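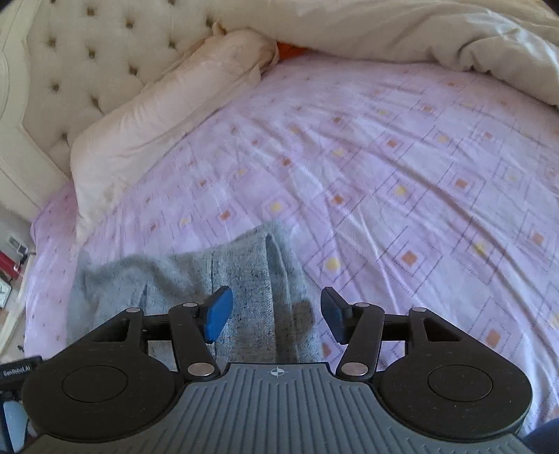

Is it better to fold thick knitted clothes on a bed or on a table?

A table gives a flatter fold, but a bed is good enough if the sheet is pulled tight and the quilt is out of the way.

Folding thick knits on the bed
Forum: Bedroom and Wardrobe

linen_and_lamp wrote:
Good evening to all. I have read this forum for a long time but I write for the first time, so please excuse my English.

My flat has one table and it is always occupied by the sewing machine, so I fold everything on the bed. Shirts and towels are no problem. The thick knits are my problem. I fold them, I carry them to the wardrobe, and when I arrive there the fold has already moved and one side hangs out. The worst one is the grey one with the little black flecks. It is soft and heavy and it does not want to keep any line I give it.

I have a Skodura wardrobe with shelves which are 23 cm high, so the pile cannot be very tall. At the moment four knits fit on one shelf if I press them, and I don't like to press them.

Do I fold wrongly, or is the bed the problem? I would also be glad to hear if somebody has changed from folding to rolling and stayed with it.

mossgarden wrote:
Welcome! I think the bed is a part of the problem, but a small part. In your photo the sheet has long wrinkles going to the corners, and every wrinkle under the knit makes a small hill in your fold. Pull the sheet tight first and tuck it in again. I do this every time before I fold and I don't find it much work.

Then lay the knit with the front side down. Smooth it from the middle to the outside with flat hands. Bring one side in to one third, lay the sleeve straight down along it, do the same with the other side, and fold up from the bottom. Two folds up, not three. Thick knits become like a ball if you fold them three times.

By the way, I like the headboard very much. I had a tufted one in my old flat and I miss it.

teapot_north wrote:
I don't agree about two folds. For a shelf of 23 cm it is better to have the knit smaller and standing on its side, like a book. Then you see all of them and you can take one without disturbing the others. For this you need three folds. It looks like a ball only if you leave air inside. Press with the forearm from the neck to the bottom after each fold and the air goes out.

I have folded in this way for many years, in drawers and on shelves, and it stays.

mossgarden wrote:
In a drawer I agree with you, because the drawer holds them from all sides. On an open shelf the last one always falls over. What do you put at the end of the row?

teapot_north wrote:
A box. I have Kokton boxes, the low kind without a lid. Two boxes beside each other on a shelf and nothing falls.

linen_and_lamp wrote:
Thank you both for the quick answers. Boxes would be possible, I must measure the depth of the shelf.

I tried tonight as mossgarden explained. The sides are better. The place where it goes wrong is the middle, there I always get a thick ridge, and when I smooth it the ridge only travels to another place.
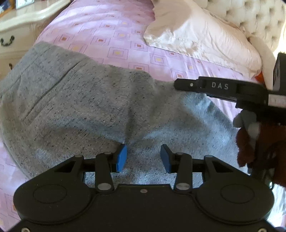
The grey knit on the bed, with the ridge in the middle.

I should say also that I am not very patient, so maybe the fault is there.

quiet_hem wrote:
The ridge comes from a layer underneath. When you smooth the top with your hands you move only the top layer, and the lower one stays where it was, because the sheet holds it. Lift the whole thing by the two shoulders, let it hang for a moment, and lay it down again slowly, beginning with the bottom edge. Please don't shake it, as a heavy knit becomes longer when it is shaken.

I worked two winters in a shop for knitwear (Isaksson, it is closed now) and we were taught this on the first day. We had a large table, of course. But in December, when the table was full, we folded on anything, also on a stack of cartons.

linen_and_lamp wrote:
This makes sense to me. I was always pushing from above.

harbourcat wrote:
I will be the unpopular one and say roll them. I changed to rolling 2 years ago and I did not go back. You lay it flat, sleeves in, and roll from the bottom to the neck, not too firm. There is no fold line across the chest when you wear it. And for rolling it does not matter if the sheet has wrinkles or if the mattress is soft.

teapot_north wrote:
Rolling is fine for a suitcase. On a shelf a rolled thick knit takes more room than a folded one, I have tested it with my own. Also the edge at the bottom, which is the inside of the roll, gets a curl that you must steam out.

harbourcat wrote:
Mine have no curl. Perhaps you roll too firmly? But it is true that they need more room, I give you this point. I have a deep chest and not a shelf.

quiet_hem wrote:
It depends on the edge. If the knit has an edge that already rolls up by itself, I would not roll the garment, it becomes worse with time. If it has a ribbed edge, then rolling does less harm. In the last photo I see a darker edge that is rolled, so in this case I would fold.

mossgarden wrote:
Good eye, I did not notice this edge.

One more thing for linen_and_lamp. I see in the first photo that the thick beige quilt is pushed up to one side at the top. It is better to take it off the bed completely while you fold, if you have a chair. When it lies on the mattress it pulls on everything near it, and you lose a good part of the flat surface. I put mine over the door.

linen_and_lamp wrote:
My chair is full of the things which are waiting to be folded :)

But I could put the quilt on the floor on a clean sheet. It is a heavy one from Dramard and I don't enjoy carrying it, this is why it always stays up there.

harbourcat wrote:
May I ask something that is not about folding? How do you clean a headboard of this type? I am thinking to buy one with the deep buttons, also in a cream colour, and my sister tells me that I will regret it.

linen_and_lamp wrote:
I use the vacuum cleaner with the small soft brush and I go into each button once in a month, when I change the sheets. For the curved border at the side a dry cloth is enough. I have no regret. But I have also no cat, and your name makes me a little worried for you.

harbourcat wrote:
There are two cats. Thank you, I will think again.

quiet_hem wrote:
For the buttons a dry make-up brush is also good. Not with water, the cream fabric can get a ring around each button and this ring stays.

linen_and_lamp wrote:
Update from 19th March. I did it yesterday with everything from the shelf. Sheet tight, quilt on the floor, lifting by the shoulders, two folds up. The ridge is much smaller. I worked for 20 minutes and all the knits are in the wardrobe, without pressing. The grey one is on top because I still don't trust it.

I measured for the Kokton boxes too. The depth is good, but only one box goes on the shelf and not two, there is a board in the middle. So I will try the standing method of teapot_north with one box for the thin jumpers, and the thick ones stay in a pile.

teapot_north wrote:
For thin jumpers you will need only two folds and then one to make it stand. Put the round side up, so you don't see the edges.

mossgarden wrote:
Very nice result. How is the pile after some days of use? Mine is always good until I take the one at the bottom.

linen_and_lamp wrote:
I took the one at the bottom this morning. I had to fold two of them again.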